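Delivery Testers Wanted – Gift and Flower Orders, Paid Per Order

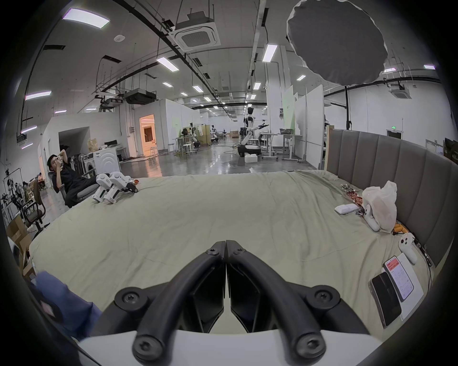
Rollby is a small outfit that checks whether gift and flower shops send what they promise, and we need 5 more people to receive orders at home. We don't take the star ratings on a shop's own site very seriously, and we'd like testers who don't either. Shops love the word "sage," for instance. To us it means the pale, grayish green of the bedding in the photo, and if your ribbon or eucalyptus shows up bright lime, we want that written down. "Luxury" and "hand-tied" get the same treatment.

You get an order, fill in a form that day, and check the flowers again on day three. Reports run up to 400 words – no poetry, please. "Beautiful, very happy" won't be paid.

You need a daytime delivery address and a decent eye for color. No florist training needed. If you work for a flower shop or have one in the family, please don't apply.

Testing starts in April. To apply, send Judit Erdős a short, unflattering review of the last gift you had delivered. Skip the résumé.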